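Fruit plate

A fruit plate is a plate or shallow dish of fresh fruit set out on a table for people to help themselves. It differs from a fruit bowl mainly in depth – a bowl piles fruit up and keeps it for several days, while a plate spreads it in one layer and is usually meant to be eaten the same day. The fruit on a plate may be whole or cut. The whole kind, where nothing is peeled or sliced beforehand, is the older and plainer of the two and is still the one most often seen on a family table.

Name and use

In everyday English the words "fruit plate" and "fruit platter" are used almost as if they meant the same thing, although caterers tend to save "platter" for the larger, cut sort. In her household handbook The Open Table, the food writer Miroslava Bondarchuk uses "standing plate" for a plate of whole fruit that stays out through the afternoon and is topped up as it empties, and the term has been picked up by a few other writers on home cooking. In the town of Gurnden the same thing is simply called "the round," after the shape of the dish, and guests are offered it before they are offered tea.

Choice of fruit

Almost any fruit that can be held in the hand will do. Mandarins are a great favorite, being easy to peel and bright enough to cheer up the whole table, and guavas are common wherever they are sold ripe. Small fruits such as plums, grapes, and longans fill the gaps between the bigger ones. Cherry tomatoes, which are fruits to a botanist and vegetables to nearly every cook, turn up on fruit plates in many homes, particularly in places where they are eaten as a sweet snack after a meal.

Ripeness matters a good deal more than variety. A guava that is still hard can be left at room temperature until it gives a little under the thumb and begins to smell sweet. Mandarins do not get any sweeter once picked, so they are best chosen heavy for their size. Fruit is washed and dried well before it goes on the plate, as water left on the skins will shorten its life and mark the cloth.

Arrangement

There is no fixed rule for laying out whole fruit, and a good part of its charm lies in looking as though it had been put down without much thought. Larger pieces generally go on first, a little apart from one another, and the small ones are tucked in beside them afterward. Bondarchuk advises keeping fruits of the same color together in loose groups, while Jordan Entwistle, in a long and good-natured reply to her book, argues for mixing them freely and letting the eye sort it out.
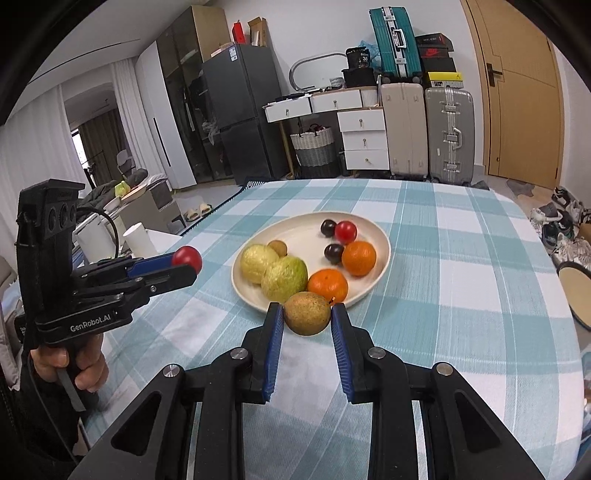 Mixed whole fruit with mandarins and a cherry tomato, on a cream-colored plate over a plaid tablecloth.

A plate with a slightly raised rim is preferred, for the very practical reason that round fruit rolls. Pale plates in white or cream are the usual choice because they let the colors of the skins show. A cloth underneath softens the sound of the dish and catches drips, and checked and plaid patterns have long been popular for the purpose – they are cheerful, they hide small stains, and they go with nearly everything.

Serving and keeping

Fruit is most often taken by hand, with a small knife and an empty saucer nearby for peels and pits. At larger gatherings tongs may be provided, though very soft or very round fruits are awkward to lift with them and bruise easily if squeezed.

Whole fruit can be left out through the day in a cool room. Mandarins will keep for several days longer, but ripe guavas are better eaten promptly or moved to the refrigerator, where their scent may pass to butter and milk if these are left uncovered. Any piece with broken skin is normally removed and eaten first, or set aside for jam.

See also

Fruit bowl
Centerpiece
Table linen
Guava
Mandarin orange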